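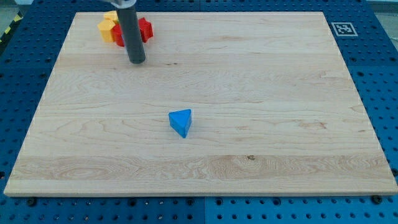 Work Boards and Shape Blocks: Where We Are in August

Dear Shahram,

Thank you for your patience while I got this together. I wanted to wait until the first board was glued up and on the table, and now it is, so I can finally write you a cheerful report instead of another list of delays!

The board is a pale wood that Yurii Semeniuk picked out plank by plank, and I will admit we all got a bit silly over the grain. Toward the near edge it goes wavy and warm, almost orange, and there is one small dark knot in that stretch. Yurii offered to swap the plank out. I asked him to keep it (the children who come on Friday will find it in no time, and I think they'll like having a landmark). The strips where the planks meet are easy enough to make out if you look for them, but you can't feel them with your hand, and that was what worried me most in the spring.

The blocks have taken longer. Your grant covers 9 sets for the Gitus room, and so far 3 are finished and out of the workshop. We settled on bright blue for the triangles after a long back-and-forth over paint samples, and I'm glad we held out, as they stand out beautifully against the light wood. The corners are rounded, as you asked. The first batch from Fondent had sharper points and went back.

On money, we have spent roughly 45 percent of the materials budget. Most of that was lumber, bought early while the price was good, so I don't expect the second half to run the same way. Glue and finish came in under what I'd set aside, and I would like to move the difference over to storage trays if you have no objection.

Still to do: the other 6 sets, a second board to match the first, and the printed activity cards, which Yurii has promised me a draft of. I need your yes or no on the trays before we order. Come by any afternoon after 3, and bring whoever you like.

With warm thanks from all of us at the workshop

Recent reports
Jacobs reading corner: final report
Cedent tool library: spring update
Gitus room: paint and flooring
Storage trays: price comparison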